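Planning the Bottle Cell: Gallery and Budget Notes

Welcome to the planning page for the bottle handling cell at our Tutley site! We've spent the winter working out what to buy, what to borrow and what to leave for next year, and enough people have asked to see how it's going that a gallery seemed overdue. Fair warning, the notes have grown longer than a caption ought to be (I get carried away when the subject is grippers).

The short version: we have money for one arm, one set of fingers with spares, and a decent stock of holders. The longer version is mostly about the holders. When we drew up the first budget in February, they were one line near the bottom, right above cable ties, and they've been climbing the sheet ever since.

Fingers and holders, bench work

Pelletier quoted us for plain fingers and for ribbed ones, and I'd happily pay the difference for the ribbed. Clear plastic bottles are slippery, they flex when they're full, and the neck doesn't give you much to work with.

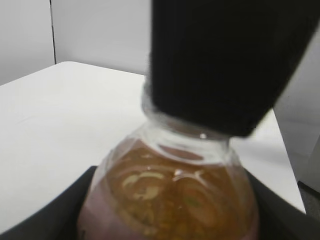

Spares are where I'd spend next. We've put 3 full sets of fingers in the plan, so one can be on the arm, one on the shelf and one out for repair without anybody having to stop. Finger pads come out of the consumables budget, and if you're planning something similar, please do the same — it makes the second year so much easier to defend.

The holders come from Rustuvum at $33 each, and we're ordering 10. I went back and forth on this! A single adjustable holder looked cheaper on paper, but then every change of bottle means loosening, shifting and checking, and that time has to come from somewhere. Fixed ones can be swapped in a minute and stacked in a drawer.

The total for everything that touches a bottle, fingers and holders and pads together, is $616 less than we set aside. I'd like to keep that back for whatever we've forgotten. Last time it was shelving.

Still on the wish list

A second wrist camera. The one we have is great close up, and a spare would let us keep working during a swap. Flinness has a matching model with a ten-week lead time, so the order needs to go in early if it goes in at all.

A taller bench. The current one is fine for the arm and a bit hard on the backs of the people loading it.

Training hours. Easy to leave off an equipment budget, and I nearly did. They're now on their own line, two mornings per person, before the arm is put to regular use.

More pictures will go up once the new holders are in. If you've bought fingers for soft bottles and have a favorite pad material, send me a note, I'd love to compare prices.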